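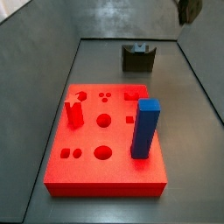
Equipment Review: Zarnidon Enclosed Manipulation Cell
Prepared for the Ledirton Technical College equipment budget round
26th June

Summary

The Zarnidon cell is a bench-mounted enclosure with a single arm, a gripper and a fixed camera. The Automation Department had one on loan for a full term and used it mainly for insertion work with foam shape-sorter boards. We recommend purchase, subject to the conditions on service cover set out below.

Enclosure and work surface

The gray floor and sloped side walls did their job well. Pieces that were dropped or knocked over usually slid back to where the arm could reach them, and students seldom had to open the cell during a run. The surface is slightly glossy and gives faint reflections, so departments that depend on camera work should test it under their own lighting before ordering. Ours shows subtle scuffs, which have had no effect on use.

Task materials

Foam boards are a sensible first purchase. A thick board with hexagonal, square, oval, arch and round openings offers a useful spread of difficulty at low cost. Round holes forgive a poor approach angle. The star does not, and a tall rectangular prism will lean if it is released early. We advise against buying pieces in the same color as the board for early coursework. A red star on a red board is hard to pick out, while a blue block gives no such trouble. Replacement sets from Hoani cost $2 per piece, and a department should expect to replace the smaller shapes each year.

Gripper

Grip force is adjustable and the settings hold between sessions. The standard finger pads mark soft foam at the higher settings. The softer pads cost $397 a pair and should be included in the first order, as they are sold with a separate delivery charge if requested later.

Service and running costs

The annual service plan is priced at $577 and covers calibration, one site visit and software updates. It does not cover cables, for which we suggest setting aside $200 a year. Our loan unit needed a new wrist cable after nearly 200 hours of operation. The Porndale service center supplied the part promptly, but the written instructions were poor and the fitting took most of an afternoon.

Points against

The camera mount cannot be moved without tools. The upper edge of the enclosure is too high for comfortable access from a seated position, and this should be settled with the supplier before a bench is chosen. The printed manual describes an earlier version of the control software.

Recommendation

Approve one cell with soft pads, a service plan and two foam board sets. Orders should be placed in time for delivery in August, before teaching resumes. A second cell should be considered only after a full year of recorded running costs.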